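Section 5. Showing the cell to visitors

5.1 Before the doors open

1. Check that both bins are clamped to the table. Visitors lean on things.
2. Put the red and green blocks in the front bin and leave the rear one empty. Scatter them. A tidy row convinces people that the Zasar arm has been helped.
3. Load program 514 and run it through once with the door shut.

Note: If the gripper comes up with nothing, let it try again. Don't apologise to it. 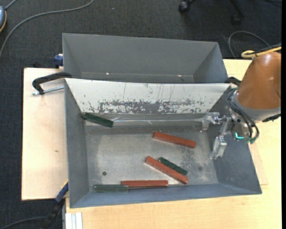

Plemenik wrote back after the last open day to say that four minutes of talk before the first pick was too long, and that the children had begun explaining the arm to each other, mostly correctly. The talk is now one minute.

5.2 During the demonstration

4. Stand by the stop button. Pointing at it from across the room doesn't count.
5. Start the program, then stop talking.
6. Let visitors choose the next colour on the Bassey panel, one at a time.

Caution: Never reach into a bin while the arm is live, even to be helpful.

5.3 Afterwards

7. Park the arm, switch off at the wall and return the key to the Clestance front desk before 5.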